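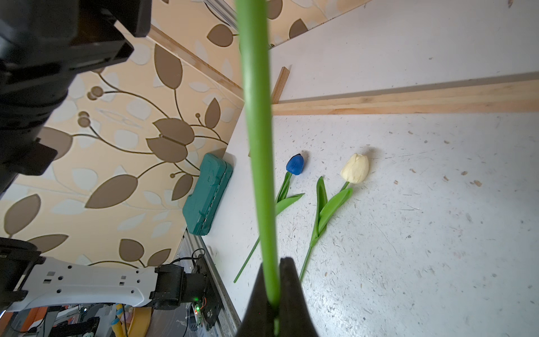
*Arm gripping a stem, two tulips on the table.*

Progress note, Gosling project, 21/02/2022
To: Carol Dobson
From: Lacey Fothergill

Short one this time, sorry, full version with the finance sheets when Ryan's back.

**Where we are**

- Draft 3 of the Good Practice Rules for shared benches is out for comment. Lostard have sent theirs, Vadero haven't. Chased twice.
- Session log now at 621 entries, target was 600 so we're over. Every entry has an operator name and a start check against it. Older ones from December are patchy, Ottilie going back through them.
- Training sheet rewritten in plain words. The old one read like a contract and people signed it without reading.

**Rules that changed since draft 2**

1. Stop button tested at the start of every session, by whoever is driving. Was weekly.
2. Hands stay out of the reach area while motors are live. Moving props counts. No exceptions for "just nudging it".
3. Grip force set low for anything soft or thin, stems included, and the setting written down before first grasp.
4. Cables tied back and clear of the joints. Check after any change of arm position.
5. Bench surface and wooden parts looked over at close of day, fixings too. Anything proud or split gets logged and the bench is shut untill it's sorted.

Rule 2 got the most grumbling. Lautaro wanted a slow-speed mode where you can reach in. We've said no for now, will look again once Toka send their stopping distance figures. 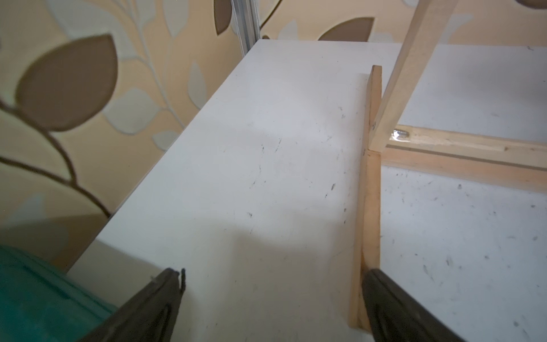 **Who can sign off a change to the rules?**
Ottilie or Ryan, in writing, and the new version has to be up at the bench before the next session starts.

**Money**

Spend is on plan apart from printing and laminating, which went £900 over. Moved from travel, hope thats ok, need your say-so by email.

**Still to do**

- Vadero comments
- Refresher for the evening operators, Ryan to run
- Decide if near misses go in the main log or a seperate one. I'd say main log, Ottilie disagrees
- Final wording on rule 3, "low" needs a number

Lacey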